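Speaker notes: Clear surfaces, hung belts
Accessories storage session, Plemmont staff development programme
Speaker: Catalina Bravo, Collections and Wardrobe Services
Issued with the session papers, Feb 1, 2020

Opening (keep brief)

Welcome colleagues from the Bristberg store and thank them for making the journey. Remind everyone that the session concerns small textile accessories only: belts, straps, sashes, ties and lanyards. Shoes and bags are covered in the paper by Graça Quintela and should be held over for her discussion.

State the position at the outset. The wardrobe store holds 209 straps and belts on the current list. Until December these were kept in lidded boxes, folded or rolled, and a request from a production could take most of a morning to answer. The department has since agreed that anything narrow, flexible and in regular use should hang.

The table

Begin with the work surface. Staff are asked to clear the sorting table fully before any item is brought to it. A pale wooden top is preferred in this room, as dark straps show up well against it and small pieces are less readily lost.

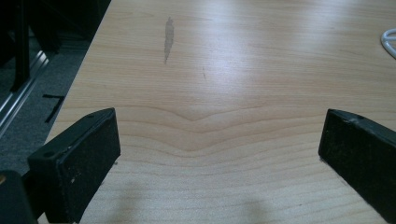
Overhead lighting should be switched on before sorting starts. Where glare is troublesome, staff may move to the other side of the table; the lamps themselves should be left alone. Drinks, pens and adhesive labels are kept on the side bench.

Pause for questions on the table. The Bristberg team may ask about covering it with a cloth. The reply is that a cloth is acceptable for beaded or embroidered items and unnecessary for plain woven ones.

Sorting

Explain the order of work. Items are taken from the box one at a time, opened out to their full length and checked on both faces. Buckles are fastened on the last hole. Each item is then placed in one of the following groups.

1. Items to hang. Plain woven straps, fabric belts and ties in sound condition. These go to the rack on the same day.

2. Items to lie flat. Anything stiff, heavily decorated or fragile. These return to a lined drawer, with the Domínguez record card placed beneath.

3. Scraps and doubtful pieces. Small crumpled pieces of dark material, offcuts and pale shreds of thread or paper are to be lifted from the table and set aside in the tray. They are not to be thrown away until a supervisor has looked at them, as a scrap may belong to a lining or a missing loop.

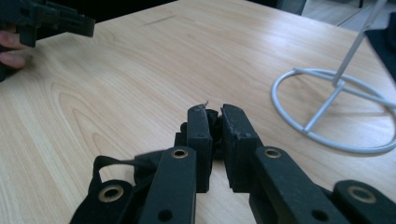 Hanging

Ask the room how many people hang belts at home by the buckle. Allow a short discussion. The department's practice differs for soft straps without a buckle, which are hung as a loop so that the weight is shared.

Describe the white wire rack. The lower section is a ring of hooks spreading outwards from the centre, and each hook turns up a little at the tip. The strap is brought up from the table, opened into a loop and laid over the hooks. The remaining length is allowed to fall.

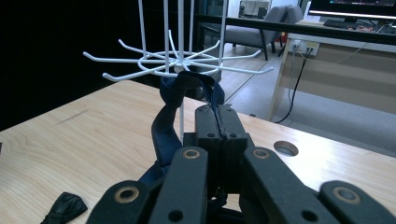
Twists should be eased out by hand from the top downwards. Colleagues should avoid pulling on the free end, which may drag neighbouring straps off with it. Dark blues and blacks are easily confused under artificial light and are to be hung on separate sides of the rack, with a card tag for each colour.

Overfilling is the most frequent fault found at inspection. The agreed limit is 11 straps to a rack. If a rack is full, a second is to be requested through the Kesitz order form, and the remaining items wait in their box until it arrives.

Costs (only if raised)

The annual allowance for small storage equipment is 3,000 pounds, shared between both stores. Racks, tags and drawer lining are all charged to it. Requests for shelving go to a separate budget and cannot be answered in this session.

Closing

Invite colleagues to try the hanging method in pairs at the table. Record cards are to be handed in at the door, including any left blank.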